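自主制作アルバムの曲順の決め方（9曲・32分の場合）

曲は全部録り終わった、ミックスも終わった、さあ並べよう、という段階の人に向けて書きます。わたしはこの作業が本当に好きで、録音より好きかもしれません。同じ曲なのに、並べ替えただけで別のアルバムになるんですよ！ 最初にそれを体験したときは夜中に一人で声が出ました。

今回の説明には、わたしがベースを弾いているPlorkierの2枚目『Prilwood』を使います。9曲入り、通しで32分。8月に出したCDは200枚プレスです。もっと長い作品でもEPでもやり方はほとんど同じですが、4曲くらいまでなら手順3は飛ばして構いません。

用意するもの

・全曲のラフミックス（マスタリング前でOK。音量だけざっくり揃えておく）
・曲名を書くカード、曲数分。名刺サイズの厚紙が扱いやすいです
・ペン。色は二色あれば足ります
・曲を並べ替えて続けて再生できるもの。スマホのプレイヤーでも、DAWでも
・通しで聴ける時間を何回か

表計算ソフトでやる人もいます。うちのドラムのLucía Mirandaがまさにそれで、BPMの列で並べ替えたりして楽しそうなんですが、わたしは断然カード派です。床に広げてうろうろするほうが、曲と曲の間の空気を考えやすい気がします。

手順1　カードを作る

1曲につき1枚、次のことを書きます。

曲名（仮タイトルでもいい）
長さ
キー
BPM
最初の音と最後の音
歌い出しまでの秒数

いちばん大事なのが「最初の音と最後の音」です。フェードアウトなのか、シンバルの余韻が長く残るのか、ぶつっと切れるのか。「アコギの弦をこする音→声だけで終わる」みたいな書き方で十分です。ここを面倒がらずに書いておくと、あとの手順がすごく速くなります。書くときは曲の頭と終わりの10秒くらいを必ず聴き直してください。自分の曲でも、終わり方は案外覚えていないものです。わたしは『Prilwood』の「給水塔」がギターのコードで終わると思い込んでいて、聴き直したらその後ろにオルガンがまだ伸びていました。

キーがよくわからない曲は空欄のままで大丈夫。
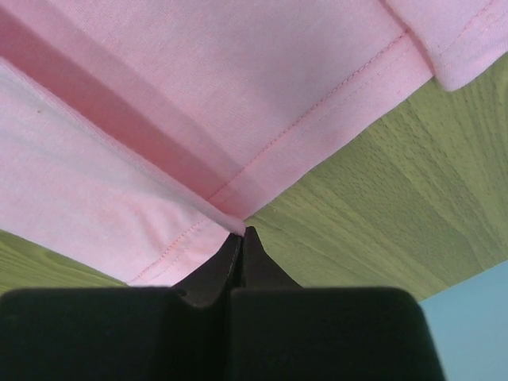
書き終えたら、カードの右上に印をつけます。わたしは元気な曲に赤丸、静かな曲に青丸、どちらとも言えない曲は無印にしています。テンポで機械的に分けないでくださいね。速いのに静かに聞こえる曲もあるし、遅いのにものすごく熱い曲もあります。聴いた体の感じで決めましょう。メンバーで意見が割れた曲は、両方の丸をつけておきます。こういう曲はあとで橋渡し役として大活躍します！

手順2　最初と最後を決める

1曲目の候補を選びます。よく「いちばん強い曲を頭に」と言われますが、わたしは「このアルバムの音はこういう音です」と短い時間で伝わる曲をおすすめします。確認の目安は歌い出しまでの秒数です。歌ものなら、ここが長すぎる曲は一度保留にしてみてください。もちろん長いイントロで始めるのが似合う作品もあるので、保留にしてから戻すのは大歓迎。

最後の曲は、終わった後の沈黙まで含めて選びます。候補を一つずつ流して、曲が終わったらすぐに次を押さずに、そのまましばらく座っている。それで気持ちよく立ち上がれる曲が最後の曲です。ちょっとふわっとした基準ですけど、これがよく効くんです。

『Prilwood』では、Yetunde Lawalが書いた「夜のバス停」が最後の候補筆頭でした。歌詞がいかにもお別れの歌なので、全員そのつもりだったんですね。ところが座って聴いてみると、どうも重たい。結局これは7曲目に移して、明るい小品の「切符」で閉じました。今ではこれ以外考えられません。歌詞の内容だけで最後を決めそうになっている人は、一度入れ替えて試してみてください。

手順3　山を二つ作る

残りのカードを、前半と後半に分けて置きます。レコードやカセットを作らない場合でも、A面とB面があるつもりで考えるとぐっと楽になります。

やり方は単純です。

まず、赤丸のうち特に好きな曲を前半の2曲目か3曲目に置く。
次に、前半の終わりに、聴き終えて一息つける曲を置く。
後半の頭には、もう一度アルバムが始まるような曲を置く。
後半の山は、最後から三番目あたりに来るようにする。
余ったカードを隙間に入れる。

これで一応の仮の並びができます。ここで完成させようとしないでください。仮の並びは三種類くらい作って、それぞれスマホで写真に撮っておくと比べやすいです。わたしたちは「朝の案」「昼の案」「変な案」と名前をつけて呼んでいました。最終的に採用したのは変な案を少し直したものです。変な案、ぜひ作ってみてください。

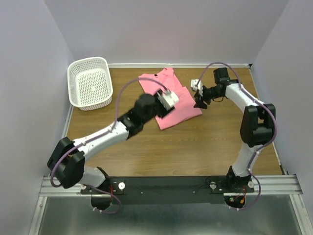
テーブルに置かれたピンクのTシャツと、白い2本のロボットアーム

手順4　つなぎ目だけを聴く

わたしのいちばん好きな作業がやってきました！ 仮の並びに沿って、前の曲の最後の20秒と次の曲の最初の20秒だけを続けて聴いていきます。9曲なら、つなぎ目は8か所です。すぐ終わるので何周でもできます。

聴くときに気をつける点を挙げておきます。

同じキーで、しかも似たテンポの曲が続いていないか。二つの曲が一つの長い曲に聞こえることがあります。狙ってやるなら最高ですが、うっかりだともったいない。

同じ楽器の同じような音で始まる曲が隣り合っていないか。うちの場合は、エレピの白玉で始まる曲が二つ並んでいて、ボーカルのJummai Olatunjiに「さっきの曲がもう一回始まったかと思った」と言われました。

キーが半音だけずれていないか。半音上がるつなぎは派手に聞こえるし、半音下がるつなぎは急に部屋が暗くなったように聞こえることがあります。どちらも使いどころ次第です。理論で避けるより、耳で聴いて「お、いいな」と思えたら採用でいいと思います。

長い余韻のあとに、いきなり大きな音が来ていないか。これは曲順を変えなくても、次の手順の曲間で解決する場合が多いです。

引っかかったつなぎ目には、カードとカードの間に小さい付箋を貼っておきます。付箋だらけになっても心配しないでください。一枚動かすと一度に三つ消えたりします。この瞬間がたまらないんです。

手順5　曲間の長さを決める

曲間は全部2秒、で済ませてしまう人が多いところですが、ここで遊ばないのはもったいない！ DAWに曲を並べて、曲間を0秒、1秒、2秒、4秒と変えて聴き比べてみてください。0秒にすると前の曲に背中を押されるような勢いが出ますし、4秒あると、聴いている人が一度顔を上げる感じになります。

コツは、前の曲のテンポで心の中で拍を数え続けることです。次の曲がその拍にぴったり乗って始まると、つながりがとても自然に感じられます。わざと半拍早く入れるのも楽しいですよ。『Prilwood』の3曲目から4曲目はこのやり方で、ライブでも同じタイミングで入るようになりました。

決めた曲間は必ず紙に書いて、マスタリングの人に渡します。わたしたちがお願いしたTrevhamスタジオのSawsan Khalafさんは、秒数のほかに「ここはためてほしい」「ここは急いで」といった言葉のメモも喜んで読んでくれました。秒数だけだと伝わらないことがあるので、言葉も添えておくのがおすすめです。書き方は次のような感じで充分です。

1→2　1秒　すぐ行きたい
2→3　2秒　ふつうに
3→4　0.5秒　前の曲の拍のまま、半拍早く
4→5　4秒　ここで面が変わるつもり

手順6　通しで聴く

一晩置いてから、頭から最後まで止めずに聴きます。スピーカーで1回、イヤホンで歩きながら1回。歩きながらのほうは特に発見が多いです。わたしはRathnayakeという練習場から駅まで、遠回りしてちょうど一枚分になる道を歩いています。信号で立ち止まったときに次の曲が始まる、あの感じが好きで。

聴いている間はメモを取らないこと。終わってから、覚えていることだけを書きます。書けなかった曲があれば、そこは印象が流れてしまった場所かもしれません。曲が悪いと考える前に、前後を入れ替えてみましょう。静かな曲の後ろに静かな曲を置いていただけ、という場合がよくあります。

時間があれば、まだ一度も聴いていない人にも通しで聴いてもらいます。感想は「どの曲が好きだった？」より「どこで長いと思った？」と聞くほうが、曲順の参考になります。Morenike Isahに聴いてもらったときは「5曲目の途中で一回お茶をいれたくなった」という返事で、そこを直したら本当に見違えました。お茶のおかげです。

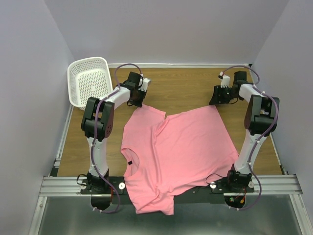

配信だとシャッフルや単曲で聴かれることも多いのに、曲順にここまで時間をかける意味はありますか？

配信でも、アルバムのページを開いた人は上から順に再生することが多いので、少なくとも最初の数曲の並びは届きます。それに、曲順を考える過程で全部の曲の頭と終わりを聴き直すことになり、余韻の切れやノイズに気づけるのも大きいです。単曲で聴かれることが心配なら、つなぎ目の音（次の曲にまたがる効果音など）を曲の頭に入れず、前の曲の終わりに入れておくと、次の曲だけを再生したときにもすっきり始まります。

手順7　曲順を確定して書き写す

決まったら、その日のうちに次の場所をすべて同じ並びに直します。

マスタリング用のファイル名の番号
歌詞カードの原稿
裏ジャケットの曲目
配信登録のトラック番号
作詞作曲のクレジット表

ファイル名は「01_曲名」の形にしておくと並びが崩れません。古い番号のファイルは別のフォルダに移して、フォルダ名に「旧」とつけておきます。わたしは一度、旧番号のまま歌詞カードを入稿しかけて、校正紙を見て青くなりました。6曲目と7曲目が逆だったんです。刷る前で本当によかった。

それと、使わなかった案の写真は消さずに取っておいてください。ライブのセットリストを組むとき、これがものすごく役に立ちます。うちの「朝の案」は、アルバムとしてはおとなしすぎたのに、昼の野外でやったら最高の流れでした。次のアルバムでもまた三つ案を作るつもりで、もう新しいカードを買ってあります。今度は角が丸いやつです。

曲が途中で増えた場合

録音の終盤に新曲ができてしまうこと、ありますよね。うれしい悩みです！ このときは完成した並びに無理に差し込まず、カードを一枚足して手順3からやり直すのが近道です。全部の並びが変わることもあれば、4曲目の後ろにすとんと入って終わりのこともあります。逆に曲を減らすときは、抜いた場所の前後のつなぎ目を聴き直し、曲間のメモも書き直してください。抜いた曲はシングルの2曲目にでも回しましょう。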